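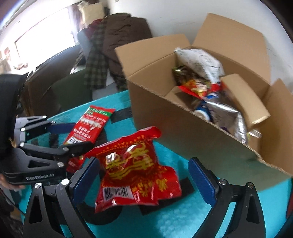 Indik sells designs for the part of a chip that wakes up the rest of it. The company makes no chips itself, and its founder is tired of explaining this to relatives. "They think I'm in the crisp business," he says. "Then I tell them I sell drawings of a very small alarm clock, and they wish it had been crisps." He has a comparison ready for visitors, and it needs a snack bag, any snack bag, a crinkled red one with swirling yellow Chinese characters for preference. The printing is what people pay attention to, he says, and the crimped seal along the top is what does the work. Indik would like to be the seal. It has come to terms with never being the printing.

The product is called Prundeck, and it is a block of logic that a chip maker licenses and drops in beside the main processor. It stays on all the time, drinking as little power as possible, and decides whether anything interesting enough has happened to get the big processor out of bed. Usually it hasn't. "Our ideal customer owns a doorbell that no one rings," the founder says.

He spent 11 years at Tapley, where he worked on memory controllers and, by his own account, on slides about memory controllers. He left with two colleagues and an idea Tapley had turned down twice, the second time with a certificate. Indik now has 65 people over two floors of an office whose lift has a sleep mode of its own. "We didn't design that one," he says. "You can tell, it never wakes up."

I ask how one charges for a thing that mostly does nothing. There is a fee at the start and a royalty on each chip shipped, and the royalty is small enough that he prefers to talk about it in millions. Customers try to bargain over the fee and forget the royalty, or the other way round, depending on whether they expect to sell anything. He finds this a better guide to their plans than anything in the presentation.

The second version of Prundeck went out to licensees in July. It comes in three sizes, a decision he describes as "marketing's, and I have been asked to say I like it". The smallest listens to a single sensor. The middle one handles up to seven and can tell a footstep from a door, at least in the lab, where the doors are well behaved. The largest will run a modest neural network, and he says the words "neural network" in the tone other people keep for "service charge".

"Everyone asks for it," he says. "Then we look at what they want it to do, and it's a threshold. Is the number bigger than the other number? I'm happy to sell them the large one."

The first chip to carry the new design is being made by Amden, for a water meter. The battery is meant to last until 2042, which he admits is a bold date to print on anything. His engineers have tested it for roughly eight months and worked out the rest on paper. Will he still be answering the phone when the batteries run down?

"I'll be retired," he says. "I've told them to put the lift company's number on it."

He has a call with a licensee after ours, about a bug which turned out to be a comma in the manual. The manual is 400 pages long and he wrote the page with the comma. They've asked for a discount.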